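Shared notebook, manipulation project
Posted by Neema Mugo, December 29, 2025
3 comments | 2 shares

Picking up from the November entry. Adel rebuilt the workspace on the lab machine, so all results from here on come from the Dallard config. Anything logged under the old Lindik config should not be compared with these runs. The table height is different and the gripper base is rotated.

Task is unchanged: approach the brown block, close, lift, hold for the count, put down. Clutter stays on the table during scoring runs. The rules for the student round at Wostmont say the policy must be tested with distractors present, and the November numbers were all taken on a bare table, which makes them useless for the report.

Setup notes

Gripper starts open at the beginning of every episode. Shabani had it starting half closed in one branch and that branch should be deleted. Simulation step left at the default. Lighting is the flat preset, no randomization yet. Camera is the wrist view looking out over the fingers.

The picture textures are from the stock folder Tove set up. They are there as visual distractors only and carry no collision mesh except for the framed panel, which does. This matters for the failures below.

Runs

Total of 295 episodes overnight. Log file is in the project folder under the Dallard name. The run did not crash, so the memory fix seems to hold, although I would want to see a second overnight run before closing the ticket.

I sorted the failures by hand this morning. Most are one of these:

a) Left finger lands on top of the block. The approach height is fine, the yaw is off. The block lies at a diagonal to the base and the policy was trained with it mostly square to the table edge. It corrects late, in the last few steps, and by then it is too low.

b) Bracket side of the palm touches the framed panel on the way down. Contact is brief and the panel slides. The episode sometimes still succeeds, but the scorer marks any distractor motion as a fault. Adel thinks the threshold is too strict. I think it is what the rules ask for.

c) Grip closes on the block but near one end, and it tips during the lift. Friction on the finger pads was copied from the Smadi model file and never checked. The value looks low to me.

Success rate is not worth writing down until (b) is settled, as it changes depending on how the panel contacts are scored.

Changes made today

Widened the yaw range in training to the full half turn. Retraining started at lunch, should take roughly 3 hours if the other group stays off the card.

Added a contact flag to the log for the palm housing, separate from the fingers. Before this both were written to the same column and I had to step through the replays to tell which was which.

Did not touch pad friction. One change at a time. Shabani will do the friction sweep on a copy of the config.

Tried a higher approach path by hand to see if the palm clears the panel. It clears, but the last section of the descent then has to be nearly vertical, and the wrist joint runs close to its limit. Not adopted. Kept the waypoints in a comment at the bottom of the file.

View from the wrist camera with the current layout loaded, gripper open over the table:

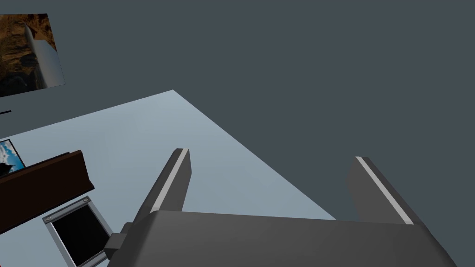

To do before the next run

- Adel: read the distractor rule again and write to the organizers if it is still unclear. Ask specifically about contact without displacement.
- Shabani: friction sweep, block centered, no distractors, so we get a clean curve.
- Tove: second layout with the panel farther from the block. Same textures. Save it as a new file and leave this one alone.
- Me: check the yaw retrain, then rerun the same seeds as last night. If (a) drops and (c) does not, the friction value is the next thing to fix.

Open question from Tove: should the block pose be given to the policy directly, or only the wrist camera? The rules allow both, in separate divisions. We entered the camera division, so pose stays out of the observation. It is still in the log for debugging and someone should confirm that it is not leaking in through the reset function. I looked at it quickly and did not see a path, but I have not traced all of it.

Contact: use the project mailing list
Back to top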